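Funska herd weights, data card

Version of May 6, 2023. Maintained by Jolanta Olszewski. Field entries by Edmund Szulc.

Weights and condition scores for beef cattle on the Ziółkowski holding. One row per animal per weighing. 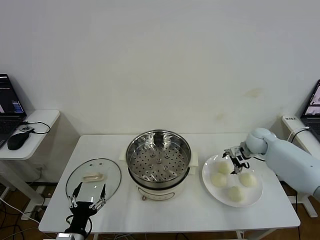
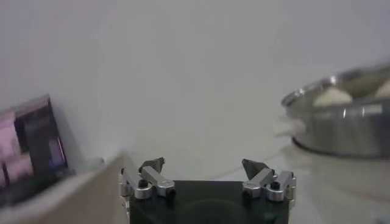
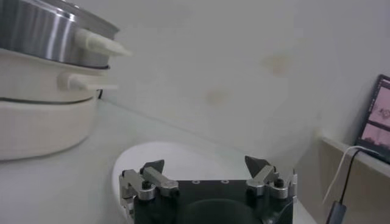
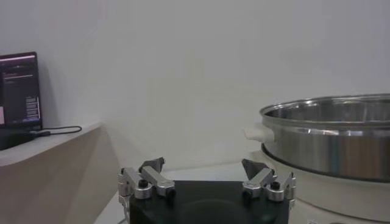

Contents

weights.csv: 3188 rows
animals.csv: 601 rows, one per ear tag
paddocks.csv: 8 rows

Fields in weights.csv

tag: ear tag as read, leading zeros kept
date: day of weighing
kg: live weight, to the nearest kilogram
score: body condition, half points allowed
paddock: key to paddocks.csv
note: free text, often blank

Collection

Animals were weighed in the crush on an Asard platform scale. The scale was checked against a 50 kg test weight before each session. Calves under a month old are left out. Bulls on loan are in animals.csv with owner set to "other".

Known problems

Tags replaced in February were given new numbers. Use old_tag in animals.csv to join the two series.
Scores by different people do not agree well. Do not compare them across years.
Gerico exports use a comma as the decimal mark. Convert before merging.

Use

Free for teaching and herd planning. Not suitable for breed comparison. Send corrections to Jolanta with the tag and date.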